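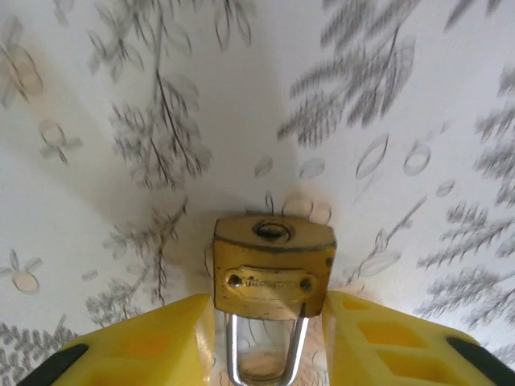 4.3 Upkeep of the gripper and what it did to the results

Section 4.2 gave the grasp success figures as they came off the log. We do not think those figures can be read without knowing the state of the fingers on the day, and we suspect the same holds for a good deal of published work in which the gripper is covered in a single sentence. This section sets out how ours was looked after, including the parts we would do differently.

The cell at Durkgate has one arm, one parallel gripper with two printed plastic fingers, and a small camera mounted at the wrist that looks down between them. Each finger carries a rubber pad. The fingers were printed in-house from the drawings supplied with the Retel hand, with the changes listed in Section 3. The padlock was chosen as the hard case of the object set, being small, heavy for its size and made of smooth metal that gives the fingers little to hold.

The upkeep plan we began with was the one in the supplier's handbook: wipe the fingers, check the screws and move on, with new pads every 2000 grasps. We followed it until May. We can find no account of how the figure of 2000 was arrived at, and our own records give it no support. The first set of pads was taken off after 476 grasps, when Zamfir noticed that the lock was turning in the grip during the lift. The log had marked every one of those lifts as a success. Our success test at that time asked only whether the fingers had failed to close fully, and a lock that has swung round between them passes that test as easily as one held square.

How many of the earlier lifts were affected we cannot say. Zürcher went back through the wrist camera recordings and tried to judge the angle of the lock by eye, but many of the frames are blurred by the motion of the arm, and two people scoring the same clips disagreed often enough that we dropped the exercise. The runs before the pad change are therefore kept in Table 3 but left out of every comparison. A reader who wishes to put them back in will get a better-looking result, and should not trust it.

After the change we worked to the following routine. At the start of each session the fingers were opened fully and both pads wiped with a dry cloth. We had been using alcohol, and stopped when one pad began to lift at a corner; whether the alcohol loosened the glue or the pad had been badly fitted in the first place is not known. The fingers were then closed on a steel gauge block and the reported gap compared with the true width. If the two differed by more than the limit in Table 2, the finger screws were slackened, the fingers seated again and the check repeated. The camera bracket was pushed by hand to feel for play, a crude test which nevertheless found a loose screw that the calibration routine had passed twice.

Worn fingers are harder to judge than worn pads. Printed plastic creeps under load, and a finger that has bent slightly outwards at the tip still closes to the right width at its base, where the motor reading is taken. We replaced the fingers once, on suspicion, and kept the old pair. Measured side by side with the new ones they differed by an amount close to what we would expect between two prints of the same part. We cannot claim that the change was needed. Success on the padlock did rise afterwards, as Figure 4 shows, but the pads were renewed at the same time, and one change made alone would have told us more.

Panicker, who supplied the control software, suggested that wear could be tracked from motor current without opening the cell. We tried this on the Kulau arm as well as our own. On neither did the current follow the state of the pads closely enough to be useful. It followed room temperature rather better. The method may work on a stiffer hand, though we have not seen it shown.

Figure 4. Padlock lifts scored as held square, by session, before and after the joint change of pads and fingers. Sessions before the first pad change are not plotted.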